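Moving a Kitchen Across the Country, and What I'd Do Differently

I left Brillby for Elside in October with 10 boxes marked KITCHEN and one marked KITCHEN??, and the last of these was the one I needed first. My old neighbors had plenty of advice about the move, most of it on whether I should go at all. The following is the part that concerns dishes.

Pack the kettle last and carry it on your lap if you must. A person who has driven 949 miles and can't find the kettle will say things about a new town that can't be taken back.

Don't move spices. I moved mine, including a jar of cumin that predates my marriage, and then bought new ones the first week anyway. Give them to whoever helps you carry the couch.

Plates travel on edge, like records, with a dish towel between each pair. Bowls nest in threes and no more. I nested eight once and opened the box to a kind of gravel.

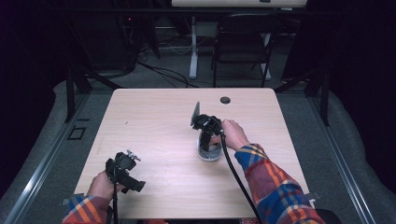 Something small and bowl-like on the table.

Wait two weeks before you decide where things go. In Brillby my mugs lived left of the sink for so long that my hand still goes there, and in Elside that cabinet is full of baking pans. I have made tea in a measuring cup more than once out of sheer stubbornness. Move the mugs to where your hand goes. You won't win against your own hand.

The new place will have different water. Mine is hard enough to leave a crust in the kettle by Thursday. Equal parts white vinegar and water, bring to a boil, let it sit for 10 minutes, rinse twice. My sister-in-law Huệ Huỳnh, who has never left Brillby and doesn't see why anyone would, tells me the water there needs no vinegar. This is true, and she may bring me some when she visits.
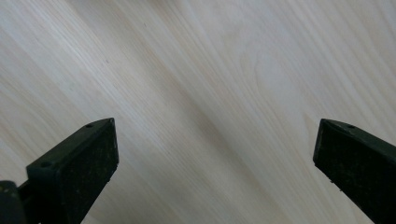 Dry air is the other surprise. Wooden spoons and cutting boards that behaved for years will start to feel rough. Wash them quickly, never soak them, stand them on edge to dry, and rub in food-grade mineral oil when they look thirsty. Leave it overnight and wipe off the extra. Olive oil goes rancid, and then you have a board that smells like an old salad.

Last, keep one drawer for things you can't identify. After a year, whatever is still in there can go. I've been through mine and found two lids, a key, and half of a garlic press. I kept the key.

Comments

Nhung Âu
Two weeks! We've been in Elside since spring and the blender is still in the bathtub box.

Vinh Đồng
Brillby water is fine but you forgot to mention the pipes. Come back and we'll find your mugs a cabinet.

Ánh Hà
Do you put anything between the bowls, or just the towels?

Lợi Trình
Ánh, I use paper napkins. Then you have napkins when you get there.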